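Folding for a living: how teaching the machines changed the work at Birneck

Our project looked at what happens to people's jobs when a firm starts to automate. We chose Birneck, a small laundry and folding service in Skinetham, which is collecting examples of folding done by hand so that a machine can one day do some of it. We talked to five of the folders over three weeks in March, and they were very generous with their time (and their tea!).

What the work looks like now

A lot of the recording is done in ordinary bedrooms, on top of the bed, with a gripper in each hand in place of bare fingers. Sleeves came up in almost every chat we had. People told us they had never really thought about sleeves before this.
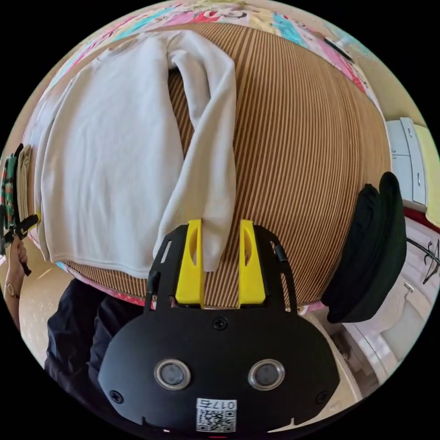 What the folders told us

The biggest change is pace. On the old shift the target was 450 items, and you could talk while you did it. With the grippers everything slows down, and you have to think about each pinch before you make it – one folder compared it to learning to write with the other hand. A hem is kinder than a collar, they said, as you can take hold of it in the middle and see what you have got.

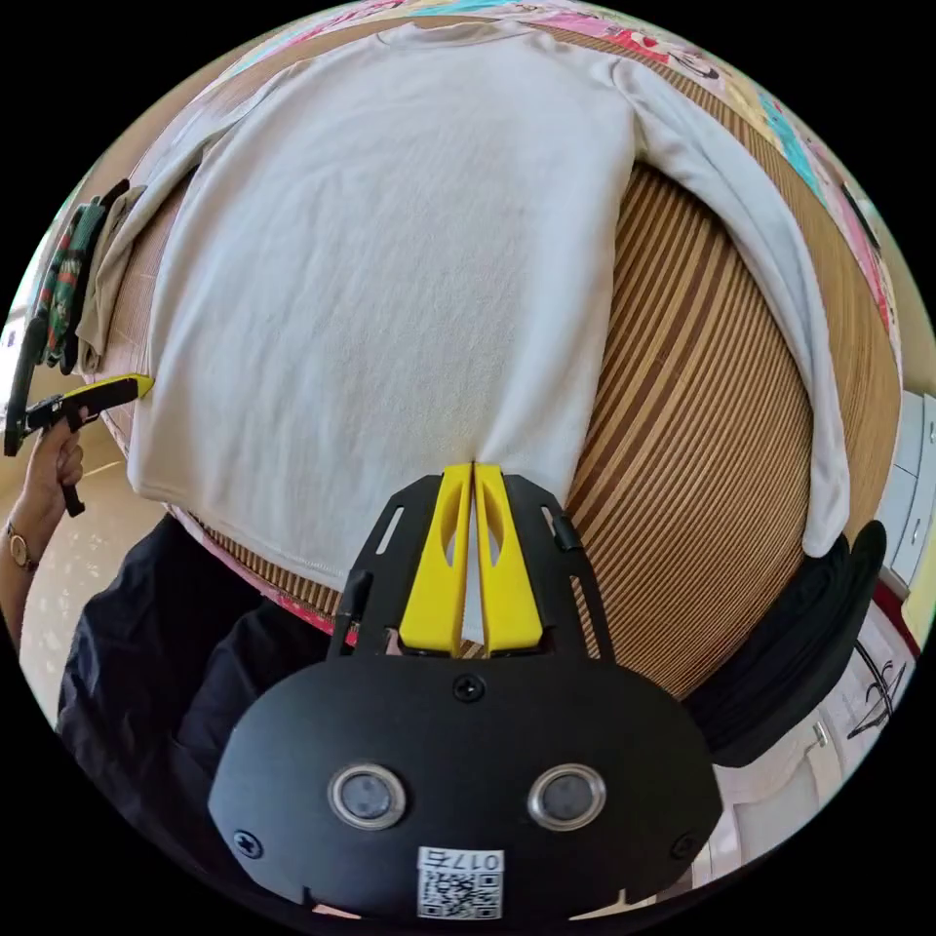 Pay and worries

Recording is paid by the hour, which most of them liked, though two missed the bonus. By the time we left, the group had recorded 2,079 folds with the Desolov software, and everyone knew the number. We asked whether they minded teaching something that might take over part of their job. The answers were mixed. Some hoped to move into checking and repairs, and others would sooner have had that promise in writing. Thick things like fleece were a favourite subject here, and there was a fair bit of pride in how awkward they are to handle.

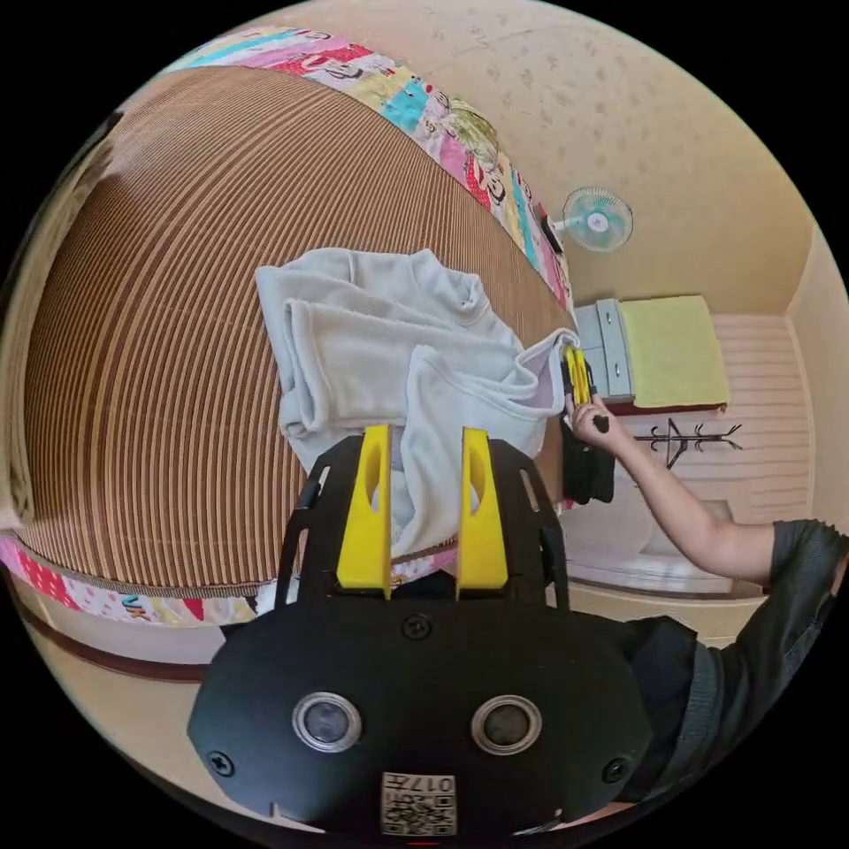
Page last changed: Wednesday, October 21, 2026

We would have liked to speak to the customers as well, and to go back after the first machine arrives. Our interview questions followed the Suksawat handout from our course, with two of our own added about breaks and sore wrists.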